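Dumpling Sunday is back, and so am I

Well, I survived another summer and my kitchen did too, mostly. If you're new to the Kovileck Supper Letter (hello to the 16 of you who signed up at the library table!), this is the part where I ramble about whatever I've been cooking, and lately that has been buns. Steamed buns, pork buns, buns with leftover squash in them that my family ate very politely.

I got hooked back in August, when it was too hot to even think about turning on the oven. My sister-in-law had been telling me for years that I should steam more, and I kept nodding and roasting things. Then the bakery on Wanyama Street closed for two weeks and I got desperate for something soft and bready. My first batch stuck to everything. I scraped them off with a butter knife and we ate them over the sink.

Parchment squares fixed that. Cut them a little bigger than the bun, and poke a few holes if you're feeling fussy. Cabbage leaves work too, and then you get to eat the cabbage, with a bit of soy sauce and chili oil (my favorite part, if I'm being truthful).

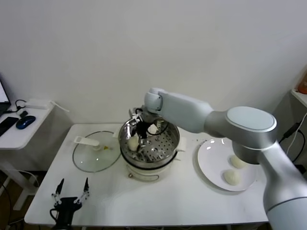
Page last changed: Sunday, 9:40 p.m.

The other thing I've learned is to leave the lid alone. I am a peeker! I peek at cakes, I peek at rice, I once peeked at a soufflé and we don't need to go into that. With buns I now set the timer for 16 minutes, turn off the heat, and go fold towels for a couple of minutes before I lift the lid. They come out so much smoother. If yours still wrinkle, try a slower rise in a cooler spot. My back hallway is perfect for this, though the dog has opinions.

For flour I've been buying the plain white stuff from the co-op in Flillomberg, where the parking is terrible and the people are lovely. Low protein is what you want. Bread flour made mine chewy, which my son liked, so make of that what you will.

Next letter I'll have the squash filling written down properly, plus a report on the Ronolham street fair, where I'm told there will be 51 food stalls and only one of them selling funnel cake. I plan to be at that one first. Write back and tell me what you put in your buns, sweet ones especially. I'm stuck on red bean and could use a nudge.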